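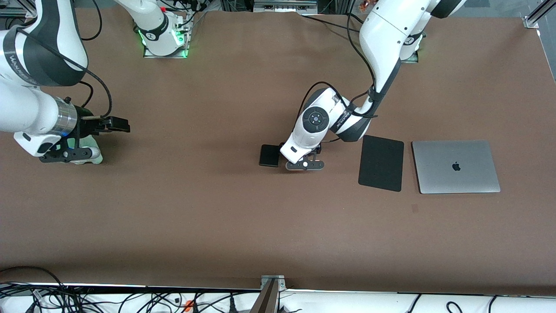
Thirumalai Rodrigues
3 min read

1/ I moved my whole working life onto one desk in April and got rid of the other two. A few people asked how the cleanup went, so I'm writing it down in order.

2/ The starting point was paper. I had 10 years of it in boxes: phone bills, manuals for things I no longer own, pay stubs from Liranent, where I worked before this. I pulled everything out onto the floor of the spare room and left it there for a week.

3/ Sorting rule: tax, house, medical, and everything else. Everything else went in the recycling unless I could say what I'd use it for. I kept the closing papers on the house and one letter from my grandmother.

4/ I scanned 192 pages. I used the flatbed at the Subramaniam branch library, which is free if you bring your own USB stick. The feeder on it jams with anything that has been folded, so flatten those the night before under a heavy book.

5/ File names matter more than folders. Mine start with the year, then who it's from, then what it is. I tried a complicated folder tree the last time I did this and couldn't find anything a month later.

6/ Next was cables. I owned more than I want to admit. I tested each one and put a strip of masking tape on it with what it fits. Anything that didn't charge or connect went to the electronics drop-off behind the hardware store.

7/ The two desks I got rid of: one went to my nephew, and one sold for 100 dollars to a woman furnishing a tailoring shop. She brought her own wrench and had the legs off in a few minutes.

8/ I spent 400 dollars in total. Most of that was a used chair from Bresonero, the office resale place out past the rail yard. They let you sit in it as long as you like. I sat in one for half an hour and then bought a different one.

9/ The lamp is a Mito clamp lamp I already had. I moved it to the left side because I write with my right hand and was working in my own shadow. I should have done that years ago.

10/ What I got wrong: I threw out the dishwasher manual and needed it nine days later. It was online, but the version I found was for a different model and it took most of an evening to sort out.

11/ Someone asked about keeping it up. I open mail standing next to the recycling bin. Anything I need to scan goes in one tray, and I take the tray to the library when it's full. It has been full once so far.

12/ The spare room still has two boxes of photos in it. I'm leaving those for the winter, when my sister can come and help put names to faces.

Recent
What I keep in the glove box
Canceling a landline, step by step
Sharpening kitchen knives at home
Notes on a secondhand filing cabinet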